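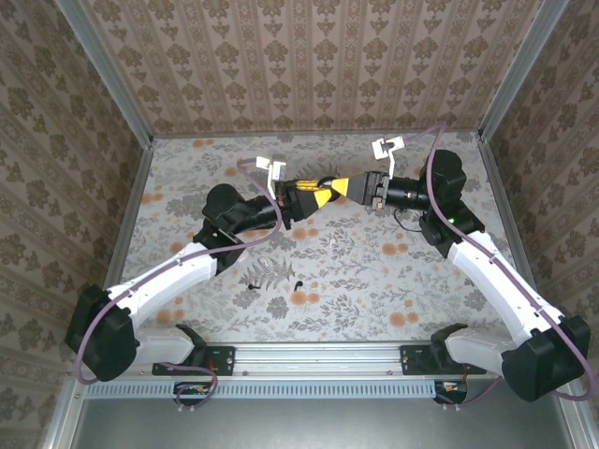 Flultberg two-arm demonstrations: read me first

Welcome, and thank you for taking an interest in this little collection! It holds 437 demonstrations of two arms working together over a shared floor, gathered by Krisztina Pálfi and Kálmán Szekeres in the Lahtinen workshop. Please read this page before you unpack anything – it will save you some puzzling later on.

What you get

Each demonstration sits in its own folder, with the joint positions of both arms, the gripper openings, the video and a short text note from whoever was driving. The notes are worth reading. Some are only a word or two, and some (mostly Krisztina's) go on for a whole paragraph about why a handover felt clumsy.

There are 15 tasks in all. In 9 of them both grippers have to come together near the middle, and the other 6 keep each arm more or less on its own side. We put most of our hours into the first group, so please don't expect the counts to be even.

How we recorded

One person drove both arms from start to finish, and we didn't swap drivers partway through. We covered the walls and floor in patterned paper and changed it between batches, so that a model wouldn't lean too heavily on one background. The paper name is in the notes file under "lining". If you are splitting the data for testing, we'd suggest holding out a whole lining and seeing how you do on it.

Small objects were set down by hand, without a template, and their starting spots wander quite a bit. We liked it that way.

Things to know

Failed tries are kept and marked "no" in the result column. Long pauses are kept too – usually someone thinking. The left and right labels follow the video view, which tripped up our friends at Veston when they loaded the early batches.

Changes

August 5, 2019: first shared version, with the Truria loader script added to the tools folder. We hope to have a second round of recordings ready in December.

Questions and corrections are very welcome. Write to Kálmán about the files and to Krisztina about the tasks.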